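Brornuvau Palace to Open Its Robe Room to the Public in November

The palace at Brornuvau will open its robe room to visitors this November, the first time the ceremonial clothing of the former ruling house has been put on show in the building where it was worn. The palace trust announced the plan on Friday, September 15, 2023.

The display takes up four rooms on the second floor and includes 35 complete outfits, along with gloves, sashes, fans and two christening gowns. The oldest piece is a velvet coronation mantle that is 146 years old. It has been kept in a cedar chest since the end of the monarchy and was last unfolded in full for an inventory before the war.

Most of the clothing belonged to the last two queens. The trust said visitors will see the ivory silk wedding dress worn by the younger of them, which was copied by dressmakers all over the country in the years after the ceremony. Its train is embroidered with barley and blue cornflowers, the emblems of the two families joined by the marriage. The veil is too fragile to stand upright and will lie flat in a drawer with a glass top.

The jewels are another matter. The family's tiaras left the country with them and several were sold. The best known, a diamond bandeau with seven points, changed hands at auction and its present owner has not agreed to lend it. A smaller pearl tiara is coming on loan from a private collection for the first six months.

Preparing the collection has taken three years. Kusano, a textile conservation studio, cleaned and lined the gowns, and replaced the silk backing on the mantle by hand. That job alone took 700 hours. The display cases were made by Lindeo and hold the air at a steady humidity. Light in the rooms will be kept low, and flash photography will not be allowed.

The wedding dress gave the conservators the most trouble. Its waist had been let out twice, the second time with a fabric that had yellowed faster than the original. The trust decided to leave both alterations in place — they are part of the dress's history, it said, and the queen wore it again at a state dinner after the second one. A panel next to the case will show where the seams were moved.

One gap in the collection was filled by chance. A pair of embroidered court shoes, missing from the wardrobe lists for decades, came to the trust last spring as a gift from the Nedeljković family, whose great-grandmother had been a lady-in-waiting. The shoes match a fan already in the collection and the two will be shown side by side.

Descendants of the royal house, who now live abroad and hold no official role, have been invited to a private viewing before the opening. The trust would not say which of them had accepted. There has been talk in the local press that the engagement of one of the younger members could be announced during the visit, and the trust declined to comment on that too. 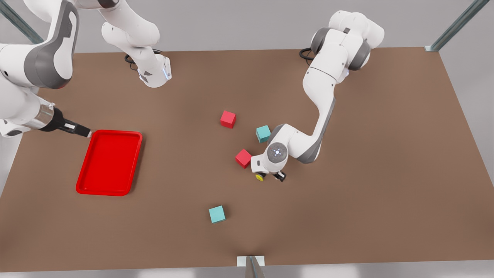
Posted by the Royals and Heritage Desk
Filed under: Palaces, Fashion, Exhibitions

Tickets will be sold for set entry times, with a limit on the number of people in the rooms at once. The trust has put aside 3000 tickets for town residents, who can collect them at the gatehouse with proof of address. General sales start two weeks later. Entry to the gardens and the chapel will stay free.

The rooms will be closed on Mondays and for a week each winter so that the gowns can be checked and some of them changed. Silk cannot stay on a stand for long without strain at the shoulders, and the trust plans to swap a third of the outfits every year. The coronation mantle will stay out until the end of the first season and then go back to its chest.

A printed guide to the collection will be on sale in the palace shop from opening day.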